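Front-Loading Dryer: Unloading, Lint and Drum Care

Vurkham Home Notes, Laundry Section

Applies to full-size front-loading dryers with the lint screen in the lower lip of the door opening. Models with a lint screen in the top panel are covered on a separate page. For washers, see Door Gaskets and Standing Water.

Before opening the door

Let the cool-down portion of the cycle finish. If the cycle has to be stopped early, press pause and wait for the drum to stop turning. Open the door to its full swing. A half-open door takes sideways load at the hinge each time a basket or hip is pushed against it, and the latch drifts out of line over time.

Unloading

Take large pieces first. Sheets and towels wrap around smaller items, and pulling a sock from inside a rolled sheet tightens the roll. Reach to the back wall and bring the load forward along the bottom of the drum.

Rotate the drum by hand one full turn after the load is out. Small items sit behind the baffles and stay there when the drum is at rest. Dark socks are easily missed in a dark drum, so run a hand along the base of each baffle.

Do not lean on the lower lip. On most machines the lint screen housing is plastic and the slots crack under weight.

Check the underside of the lip for buttons, coins and collar stays. A metallic tick during tumbling usually means one of these has gone into the slots.

Lint screen

Clean after every load. Pull the screen straight up, roll the lint off with a dry finger, and reseat it until it is flush. Wash the screen in warm water with dish soap every 30 loads. Fabric softener sheets leave a film that does not show but slows the air. Test by running tap water over the mesh: if water pools, the film is still there.

With the screen out, vacuum the slot with a crevice tool. The Jemura flat nozzle fits narrow housings. The standard Irkareo nozzle is too thick for most of them.

Drum and rear vent

Wipe the drum with a damp cloth and a drop of dish soap, then with a clean damp cloth. Do not use abrasive pads. Ink or crayon comes off with rubbing alcohol on a rag; air the drum with the door open before the next cycle. Brush the perforated vent panel dry. Wetting it turns the lint in the holes to paste.

Latch

Wipe the latch plate with a dry cloth. If the door has to be pushed twice to catch, check the screws on the plate before ordering parts. Tighten by hand only.

Top of the machine

Keep loose bags and packaging off the top panel. Vibration walks them toward the back, where they drop behind the machine and end up against the exhaust duct. Leave 3 inches of clearance behind the cabinet.

Leave the door ajar for a short time after wiping, then close it. On models with a drum light, an open door may keep the light on.

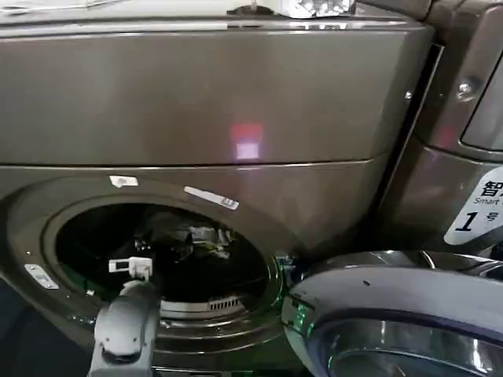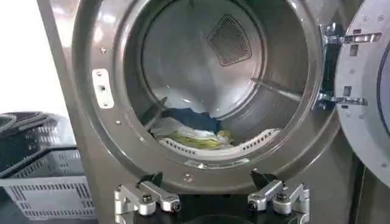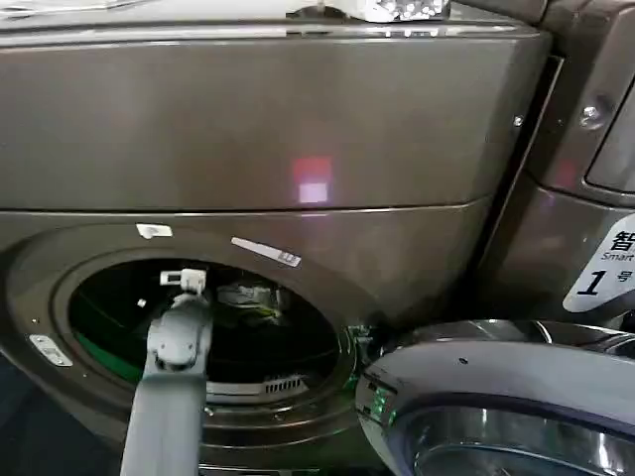
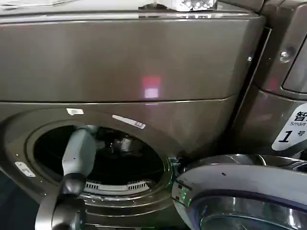

Front-loading machine, gray metallic finish. Second picture: drum with vent panel, baffles and lint screen.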